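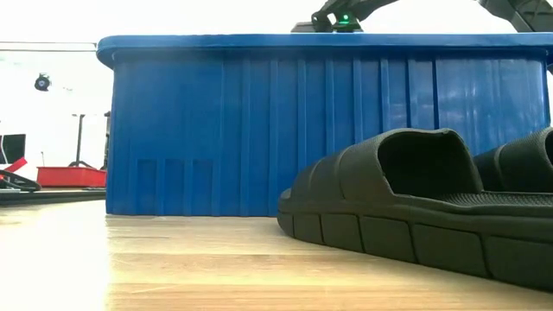
Selon Tegwen Trevor, le planificateur ne « comprend » rien au bord du bac : il contourne une boîte englobante, et il suffit que la boîte soit mal ajustée pour que toute la trajectoire le soit aussi. Elle demande que le mot disparaisse des comptes rendus d'essai. Accordé.

# Compte rendu -- réunion logiciel, projet Endarley

Janvier 2026

## 1. Perception

Tâche de référence inchangée : paire de sandales noires posée sur la table, bac bleu ouvert, rangement des deux sandales. Le module Sirkier est annoncé à 70 % de poses correctes sur les sandales. Le chiffre vient du jeu de validation interne, enregistré avec le même éclairage que l'entraînement. Personne dans la réunion n'a voulu le défendre pour un usage ailleurs.

Deux faiblesses discutées :

- le noir sur noir : quand la pince passe devant une sandale, le masque englobe volontiers les deux ;
- les reflets sur les nervures du bac, que l'estimation de profondeur prend pour des creux.

Il a été proposé de réentraîner avec davantage de données. T. Trevor s'y oppose tant que les erreurs actuelles n'ont pas été triées à la main. On ne sait pas si le défaut vient du masque ou de la profondeur, et un réentraînement ferait bouger les deux à la fois. Le tri passe en premier.

## 2. Planification

Marulanda, le nouveau planificateur, remplace l'ancien sur la branche de test. Temps de calcul : 4 secondes en moyenne, contre 6 auparavant. Le gain est réel, mais la marge de collision a été réduite dans la même modification, donc la comparaison ne vaut pas grand-chose. À refaire à marge égale.

Le rebord du bac reste mal modélisé. Il dépasse du corps et le modèle de collision l'ignore -- d'où des approches tangentes que le planificateur juge valides. La correction proposée (gonfler tout le volume) rétrécit aussi l'ouverture et risque d'interdire des dépôts faisables. Pas de décision.

## 3. Contrôle

La commande en effort est présentée comme « stable ». Question posée : stable sur combien d'essais ? Réponse : les journaux ont été écrasés par la rotation automatique. Le point est donc considéré comme non démontré et le terme retiré de la note de version.

## 4. Outillage

Skosero (relecture des journaux) décale l'image et les positions articulaires lorsque l'enregistrement est mis en pause. Plusieurs conclusions du mois de mai reposent sur ces relectures. T. Trevor souhaite qu'elles soient marquées comme douteuses dans le wiki, sans attendre le correctif. Objection : cela inquiétera les lecteurs. Objection notée, marquage maintenu.

## Actions

- Trier les échecs de Sirkier par cause, à la main -- T. Trevor
- Relancer la comparaison des planificateurs à marge identique
- Désactiver la rotation des journaux avant tout nouvel essai de contrôle
- Marquer les relectures de mai dans le wiki

Démonstration externe : demande reportée, à réexaminer quand le point 2 aura été repris.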